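Home About What we test Results Jobs Contact

Company > Who we are

About Zandora

Zandora is a small company in Tururstead. We test whether machines can do ordinary chores, and we publish what we find. Our customers are mostly care homes, laundries and shops that have been offered a robot and want to know what it will do on a normal working day.

The short answer is that machines can do parts of a good many chores and very few whole ones. A robot arm that is shown a table will often wipe the middle of it well and miss the edges. It can pick up a towel. Folding the towel takes much longer than it takes a person, and a towel of a different thickness can stop it altogether. Stacking boxes of one size is close to solved. Putting away mixed shopping isn't.

We started as part of Van Dijk, a shopfitting business, whose customers kept asking about shelf-filling machines. We became a separate company when the testing took up more time than the fitting. Van Dijk still makes our benches and shelving.

Our own system is called Ema. Ema is a set of chores, written down step by step, with a plain pass or fail for each one. There are six groups: tables, laundry, dishes, shelves, packing and floors. A machine has to finish the chore without a person touching it. We don't give marks for nearly.

Most of the machines we see learn from people, so we also record people at work. They use hand-held grippers in place of their fingers, which limits them to the kind of grip the machine will have. So far we have 1,859 recordings we are happy to share, and 1,001 of those are of table work. Laundry is next and will be added in September.

Some chores turn out slow even for a person holding grippers. Picking a damp cloth off a flat surface is one. When a person can't do a job well that way, we don't expect a machine with the same grippers to manage it, and we say so in our reports.

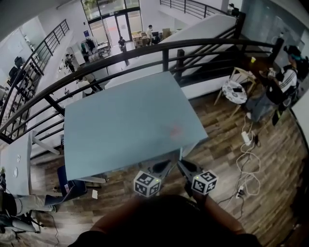

We take on paid tests from makers and from buyers. Makers can't see a report before the buyer does, and they can't ask us to leave a chore out. If you have a job you would like added to Ema, write to us and tell us how it is done now, how often, and by how many people.

Last updated 6/13/25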